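Piliden Home Forum > Furniture and Floors > Wood care
Thread: Green cloth on a pale wooden table – will the dye come off on it?

mossandmug
Joined: December
Posts: 14

Hello all, long time reader, hardly ever post. We've finally got the table we've been saving up for (secondhand, from a couple over in Muvberg who were moving somewhere smaller) and I am being a complete pain about it. Coasters everywhere. My other half says it's like living in a museum.

Anyway, my question. It's a very pale wood, with a nice soft grain, and I've been wiping it down with an old dark green cloth that came out of the airing cupboard. It's thick and fuzzy and lovely to use, but last night I left it in a heap at one end while it was still damp and only remembered at breakfast. No mark that I can find. But now I'm worried that next time there will be! Does dark green come off on pale wood? And is there a way to check the cloth before I ruin anything?

The sellers said it had been oiled but couldn't remember what with, or when. Helpful.

dovetail_dan
Posts: 600

Stop using the green one. Sorry to be blunt. Dark cloth, pale wood, damp overnight – you've had a lucky escape. White cotton only, and wring it out properly.

If it's oiled, drip some water on a corner. If it beads up there's still some protection left. If it soaks in and goes dark, the oil's gone and dye will go in the same way the water does.

HalfPastTea

Oh I think that's a bit strict, Dan! An old towel that's been through the wash for years isn't going to have much dye left to give. Mine's navy and I've used it on a pale kitchen top since before the children were born and there's not a speck of blue on it. A new one, yes, I'd worry.

mossandmug, does it still colour the water if you soak it in the sink?

dovetail_dan

Your kitchen top's probably lacquered though. Lacquer doesn't care. Oil does.

HalfPastTea

It's oiled. I do it myself every December, before everyone descends on us.

dovetail_dan

Fair enough, I stand corrected on yours. I'd still bin the green one.

Tamara Bratu

Any chance of a photo of the top? Hard to say much about the finish from "pale and oiled". A bit of daylight on it helps, you can sometimes see where the oil has gone patchy.

mossandmug

Right, photos. The cloth got into both of them.
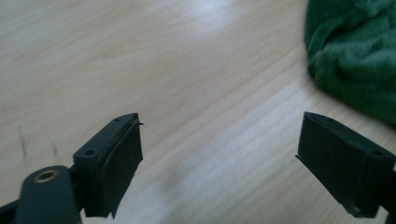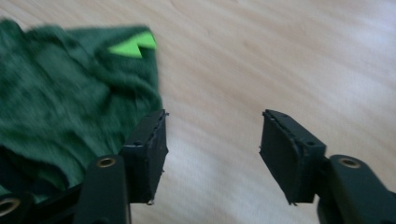 Same pale wood in both, guilty green cloth on the left in the second.

I did Dan's water thing as well, down at the corner by the wall. It sat there in a bead for a minute or two and then sort of flattened out and left a darker spot, which dried away by lunch. So does that count as soaking in or not?

Tamara Bratu

Thank you, that's pretty wood! I like the streaky grain in the second one. Your water test says the oil is wearing thin but isn't gone. I'd give it a thin coat fairly soon and then stop fretting.

The brighter, whitish bit on the right in the second photo – is that there when you look at it from the other side of the table?

mossandmug

Just went and had a look from the other side and no, it moves about with me. I had a proper panic about it until I did that, so thank you for asking!

Tamara Bratu

Then it's light bouncing off it and nothing to do. If it had stayed put I'd have been wondering about damp getting in under the finish.

plank_and_pillow

That cloth looks ever so soft, is it a towel or something knitted? And what's the lime green bit near the top of it, a label?

mossandmug

Towel, near enough, though it's gone so fuzzy I couldn't swear to what it was when it started out. And I've always taken the lime bit for the label. Came from my aunt with a box of sheets.

plank_and_pillow

Check the lime bit for dye too, then. I had a bright red label go pink all over a white pillowcase while the red towel it was sewn to behaved perfectly. Still cross about it.

HalfPastTea

Good point, never thought of labels.

OK so the way I'd check. Wet the cloth with warm water, lay a bit of white kitchen roll over a folded part, put something heavy on top and leave it for six hours or so. Any green on the paper and it goes to the car-washing pile. Do the label the same way. If the paper's clean then use it and enjoy it. Just hang it up afterwards!

dovetail_dan

The hanging up is the bit we all agree on. A wet heap of anything will mark an oiled table in the end, never mind the colour. White cloth would have done it too if she'd left it enough nights.

mossandmug

*he, but no harm done :)

dovetail_dan

Apologies!

Virgil Gavrilă

Coming in with a different view. I wouldn't oil it at all. I had a pale table in our old place in Esulham and every coat of oil took it a shade yellower until it looked like a pub. Soap flakes in warm water, thin milky mix, wipe on, wipe off, leave to dry. Keeps it pale. Takes a few goes to build up, but it's cheap and the house smells nice.

Tamara Bratu

Soap is lovely on wood that's never been oiled, Virgil, but on top of old oil it can go streaky. I'd want to know what they put on it first. There are oils with a touch of white in them for exactly the yellowing problem, so it needn't be one or the other.

Virgil Gavrilă

Mine had old oil on it and it went fine after a light sand. But yes, a light sand on a table that size is a weekend gone.

mossandmug

I'm not sanding it. I know my limits, I once sanded a stool into a different height.

Rang the sellers again and the husband found the tin in his garage, it's plain hardwax oil and they last did it two summers ago. So I'm going with the whitish version of the same sort of stuff and testing it on the underside first. Kitchen roll test on the towel is on now, with 79 cookbooks on top of it (feels like).

plank_and_pillow

Report back please, I've got a dark green one the same and I'm eyeing it suspiciously.

mossandmug

Back! Paper came off the towel clean. The label left the faintest bit of yellowy green, so I've unpicked it with nail scissors and the towel stays. It's on the hook behind the door. Dan, I've bought a white one as well, to keep the peace.

dovetail_dan

I'll take that. Thin coats with the oil, thinner than you think, and wipe off the extra before it goes tacky.

HalfPastTea

And lay the oily rags out flat outdoors to dry before you bin them, don't ball them up. They can catch fire.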